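4. What people say when they talk about veins

4.1 The words came before the ratings

I went into this part of the study expecting to write mostly about color. Every shop I visited in Dondton sorts its stone by color, the sample books are sorted by color, and my own questionnaire (I'm a little embarrassed by this now) opened with two pages of color questions. Then the free-text answers came in, and people wanted to talk about lines. Where the lines go, whether they look natural, whether a line that runs off one slab ought to pick up again on the next one.

We had 253 completed questionnaires from people who were choosing a kitchen or bathroom surface. I threw out 26 of them, all from folks who had skipped the free-text boxes, because there was nothing in them I could code for this section. Their ratings still count in Section 5. Hidayah Ong and I each read the remaining answers separately and marked every word or phrase used for a vein. Then we sat down with both lists and argued, pleasantly for the most part, until we had one.

The list settled at 39 terms. Some are what you'd guess: thin, faint, busy, wavy, cloudy. Others I had never heard used for stone. One couple wrote "road map" about the same slab on two different forms and swore they hadn't compared notes. "Cracked" turned out to be the hardest one to code. Half the time it meant damage, and the other half it was a compliment – people like a stone that looks old. In the end we gave it two codes and read each answer in full before picking one.

4.2 Quiet veins and loud veins

The most useful split in the whole list is one I'm borrowing from Wycliffe Gachanja, who cut stone for years before he came over to teaching. He calls a vein loud if you notice it before you notice the slab, and quiet if you find it later. I tried several fancier versions of this and kept drifting back to his.

A loud vein has strong contrast against the ground and usually some width. It tends to pick a direction and stay with it. People had opinions about loud veins right away, and the opinions were split, with a lot of love and a lot of "not in my house."

A quiet vein is thin, close in tone to the ground color, and apt to wander. Cream and beige stones with tan or rusty lines are the textbook case (Figure 2). Answers about these were shorter and warmer. "Soft" showed up over and over, and so did "goes with anything," which I coded as a comment about the room and left out of the vein terms. I also found 29 answers that called a quiet-veined surface "plain," and when I went back to the ratings those same people scored it as high as anyone else did. So plain isn't an insult here, at least not from this group.

One thing I can't sort out with this data is size. A line that reads as quiet on a hand sample may look like plenty once it crosses a full tabletop, and our forms never asked people how big a piece they had in mind. Hidayah flagged this back in October and I should have listened – the fix would have been a single extra question.

Figure 2. Quiet veining on a pale beige ground: thin, faint orange-tan lines with no steady direction, most noticeable near the lower corners of the tabletop. Computer rendering.

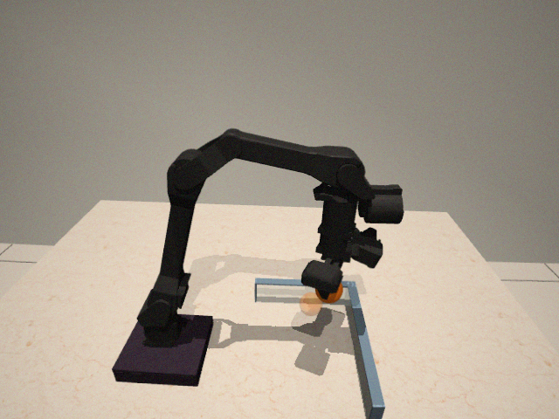 4.3 Matching across a seam

The seam answers deserve their own short section. I asked whether veins should line up where two slabs meet, and I figured most people would shrug. They didn't. People who preferred loud veins wanted them matched and said so firmly, sometimes in capital letters. People who preferred quiet veins mostly wrote that they'd be fine either way, with a few adding that they'd check once the stone was in and probably be annoyed after all. I've left those few in the "fine either way" group, going by what they said first.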